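Gripper fingers, part two: the narrow pair

Posted 15/03/2025

The first round of finger tests used foam blocks, and the results said very little apart from the fact that foam is easy to hold. Hadiza Tamuno asked in the comments why I had not tried anything with a hard, shiny shell, and I had no good answer. This round uses household items, mainly a television remote and its AA batteries.

Two sets of fingers were compared. The Skosel set is the wide one, with flat faces and a soft pad glued on. The Jidari set is narrower, tapered towards the tip and supplied without a pad. Both bolt to the same wrist, so I kept the arms and the controller as they were and changed only the fingers and the closing current limit.

The limit is set in the controller's own units, on a scale that stops at 1,000. Last time I left it at the factory figure, which was a mistake with the soft pads, as they squashed flat and the position reading stopped meaning much. For these runs it was 600 throughout. Each set got 20 attempts per object, all by teleoperation, with the same operator (me) and a break in the middle.
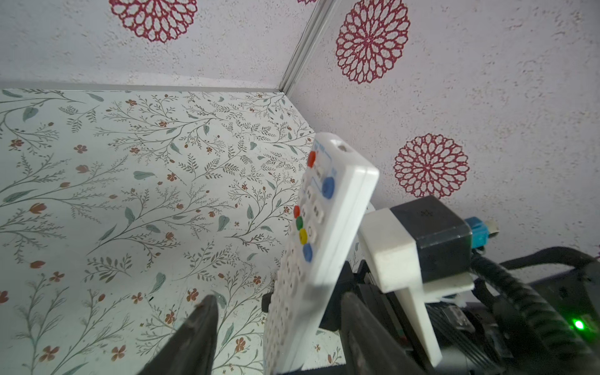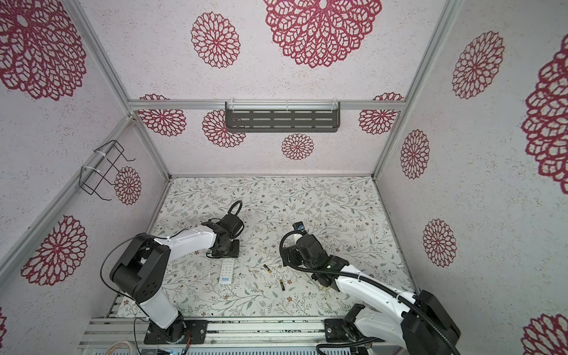 The wide fingers had the better score on the remote, with 3 drops against the narrow set's 5. All the drops came from gripping too close to one end, where the weight of the case turns it between the fingers. Gripping nearer the middle cured it for both sets. I had expected the bare Jidari faces to slide on glossy plastic and they did so less than I feared.

Batteries went the other way. A wide finger hides the battery from the wrist camera in the last part of the approach, and I ended up working from the fixed view, which is poor for judging height. With the tapered tips I could keep the wrist view up until contact. The Skosel pads also tend to roll a battery sideways if one edge touches first.

One note on cabling. Iulian Ghiță suggested leaving more slack at the wrist than looks sensible, and he was right. On the first evening the cable went tight at full roll and pulled the camera bracket slightly round, which spoiled the calibration. I threw those runs away and did them again.

For now the narrow fingers stay on. I have a strip of thin rubber on order to try on the inner faces, cut to cover the tip only, and will repeat the remote runs with the limit at 600 before touching anything else. The spreadsheet needs tidying, but I can send it to anyone who wants the raw numbers.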